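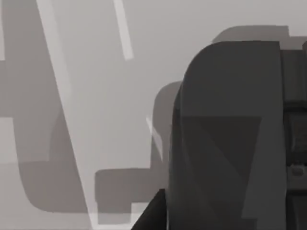

*Simulated cell, gripper finger at close range.*

# Budgeting for a two-arm cell before you buy one

Last updated 2024-04-14

The cheapest robot you will ever own is the one in the simulator. It needs no crate, no forklift and no phone call to the electrician. We spent five weeks in ours before we sent Paulauskas a purchase order, and the order we sent looked very little like the one we'd drafted. Follow the steps in sequence, even if you already have a favorite arm. Especially then.

## 1. Model the furniture first

Everybody starts with the arms. Start with the stuff the arms have to live next to. Measure the table, the shelves and anything with a door or drawer, then put all of it in the model at full size. A drawer takes up one amount of room shut and a ruder amount open, so budget floor space for the ruder one.

Our shelving came from Zenudwood, who will send you a dimensioned drawing if you ask twice.

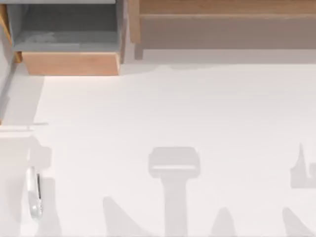 **Do I need to price both arms at once?**

Price them together and order them together if you can. Suppliers tend to quote one controller and one shipping charge for a pair, and the second arm bought later in November will arrive with its own copy of each.

## 2. List everything that isn't an arm

Open a spreadsheet. Put the arms on one line. Now fill the rest of the page:

- grippers, plus a spare set of fingers for each
- mounting plates and the bolts the plates don't come with
- cables, in the length you need and the next length up
- cameras, lights, and brackets for both
- safety hardware and the sign-off visit
- software seats, per year, forever

Our spare fingers came to $900. They had a line of their own in the quote, on page 2, in a smaller font.

## 3. Run the reaches before you pick a size

Drive the simulated gripper to the worst spots you have: the back of the shelf, the far corner of the table, the inside of the drawer. Write down which moves fail and why. If a longer arm fixes it, price the longer arm. Then price moving the shelf 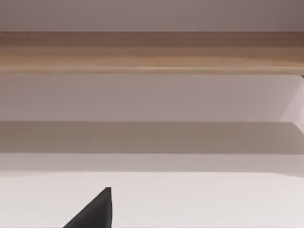
by the width of your hand, which in our case cost an afternoon and some bad language. The sales rep at Clolotent didn't bring this option up - I can't think why.

Keep the failed moves in a file. You'll want them when somebody asks why the table got bigger.

## 4. Ask for the quote twice

Send the same parts list to 2 suppliers. Ours went to Paulauskas and Ruvik, and the useful part was seeing what each had left off. Add the missing lines to both, compare again, and only then start arguing about discounts.

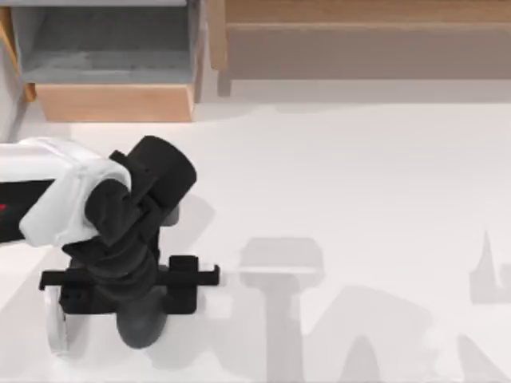
*Arm and parallel-jaw gripper over the table in the simulator, with the wooden furniture behind.*

## 5. Hold some money back

Leave a line called "other" and refuse to explain it. Ours went on a cable one size longer than the next size up. Recheck the model against the real room when the table is in, and before the arms are bolted down.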